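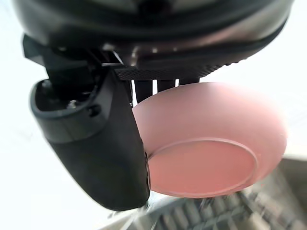 Plokville Gardeners > Soil and Compost

Leaf mold still not broken down

wridgeway
I filled two wire bins with oak leaves in November and they still look like leaves. Do I need to add something or just wait?

roel_dh
Wait. Oak takes two years at my place. Keep the bins damp.

Hanneke J
Disagree. Run them over with the mower first and you can use it the next spring. I do 400 gallons of leaves a season that way.

roel_dh
Mine is finer when I leave it alone. Shredded leaves mat down and go slimy.

Hanneke J
Only if you pack them. Turn the pile once a month.

stijnm
Some grass clippings would speed it up.

roel_dh
Then it's compost. She asked about leaf mold.

wridgeway
17 May 2024
Mowed one bin and left the other. Will post again when there is a difference.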